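Cell Maintenance, session 4 handout: setting up the crate cell in the simulator

Okay, so last week we did the paper version of this and I promised you'd get to break something. Today you set the cell up yourselves, in simulation first, and the real one at Idstead waits until April.

Start with the base. Load the Clilix cell file, go to the base block and check its position against the hole grid on the pegboard before you touch anything else. I always write the hole row down on paper (yes, paper!) and I still get it wrong now and then. If the base is one hole out, every pick you teach afterward is one hole out too, and you'll spend the afternoon blaming the gripper.

Then the containers. The long yellow crate goes on the left, at a slant, with the tin inside it. Keep a strip of bare pegboard between the crate's long side and the arm. The yellow bowl goes over on the other side, with the little gray block standing between the two.
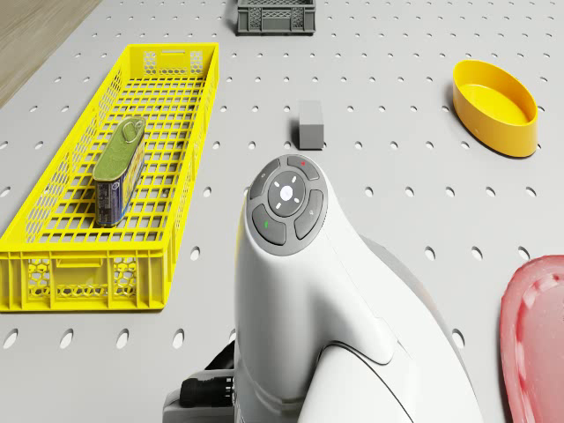 Gisela Hinrichs wrote back on the draft of these notes that she'd run the joint limits before placing any containers at all, as a crate that close hides a bad elbow setting until the arm swings the wrong way. Fair point, and I've changed my own routine. So: limits first, joint 4 at 90 degrees, slow speed, then crates.

Save the cell under your own name and run the Tomić check, all 100 cycles. Don't stop it early because it looks fine! If you get error 674, reload the base and go back to the hole grid.

Bring the log on Monday.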